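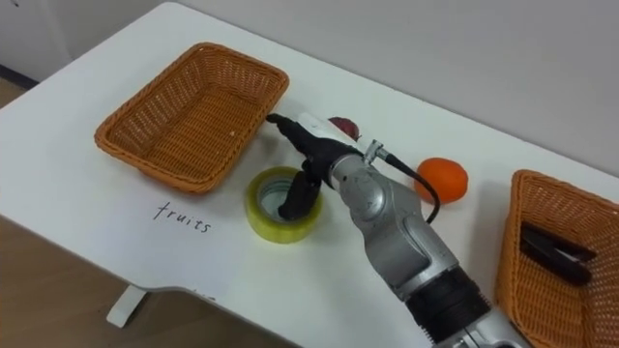

Sorting a Messy Counter: You or the Machine?

Every spring I redo this page and every spring somebody asks can a robot do it yet. Short answer, some of it. Slow. Long answer mixed in with the tips below, skip what you dont need.

Two baskets first

Before you touch anything, put out two baskets. Kitchen stuff, desk stuff. More than that and you stand there thinking. Low sides, wide mouth. You want to drop things in without aiming. Arms like that too, same reason. A tall narrow bin is a pain for a person and worse for a hand on the end of a metal arm.

Write the name down right by the basket. "fruits" in thin black marker on a white tabletop does the job. At home use tape if you like your table. Grease pencil comes off laminate with a dry cloth, permanent marker mostly comes off with rubbing alcohol, test a corner.

Spread it out

Don't sort from a heap. Push everything apart until there's bare table between things. Goes twice as fast for me. For a machine it's the whole ballgame, an orange alone on a white table is one job, an orange under a dish towel with keys on top is a different job and I wouldn't bet on it.

Awkward shapes last. Tape rolls, scissors, anything with a cord. Tape: finger through the hole and lift, keep your palm off the sticky edge. Tuck the loose end under itself before it goes in or you'll be picking at it next week.

Fruit by hand, one at a time

Apples bruise when you drop them, even a few inches. Lower them in. Oranges forgive you. Stems turned away from the neighbor so they don't poke. Wipe the basket bottom first, crumbs get into the weave and stay there. Old toothbrush, dry.

Gripping fruit is where I've changed my mind some. Used to say no chance. A hand with jointed fingers can get around an orange fine. Soft stuff, ripe peaches, berries, still no from me.
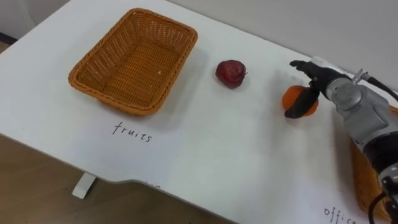

Merle Sutcliffe says I'm too easy on them. The picking up was never the hard part, in Merle's view, it's knowing the lemon by the phone goes with the fruit and the phone charger doesn't, and then doing it again tomorrow in a different kitchen with the lights off. Fair. Merle also wants it noted that a nine year old will do the counter for a dollar.

So what can they do now

My own list, argue if you want.

Picking up solid things off a clear table and putting them in a basket: yes, with patience.
Staplers, tape, pens into a desk bin: mostly. Flat pens are tricky.
Folding towels: I've seen it, wouldn't wait around for it.
Emptying a dishwasher: not mine.
Wiping the table after: somebody still has to move the baskets.
Shop bench, same parts every day in the same tray: best case by far. The Nnaji shop over in Mestport has an arm on their hardware table doing brackets into trays. Ran it one afternoon while I watched, 147 brackets. A person would of been done before lunch. But the person was off doing something else, which is the point I guess.

Cost. Kendar wants 390 a month to rent a bench arm, setup not included. A Prolby basket set is 59 and lasts years. For a kitchen I'd buy the baskets.

Set up so anybody can do it

Works for kids, guests, and whatever you plug in some day.

Same basket, same spot, every time. Label in front where you can read it with the basket full.
Clear counter behind. Plain wall is good, busy tile hides things, I lose garlic against mine constantly.
Light from overhead and even. Hard shadows make dark stuff dissapear.
Leave elbow room. An arm needs a lot more swing space than you'd think. Tie cords up out of the way.
Don't overfill. One layer of fruit, then start another basket.
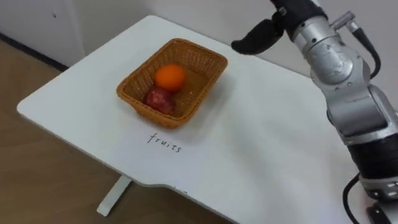
Orange and a red fruit in the basket, label in front.

Last bit, storage. Apples make bananas go fast so split them up if you won't eat both this week. Oranges keep longer in the fridge drawer, loose, no bag. Check the bottom of the basket when you add to it. One soft one and the whole lot goes.

Desk basket tips are on the next page, still have to redo the part on rubber bands.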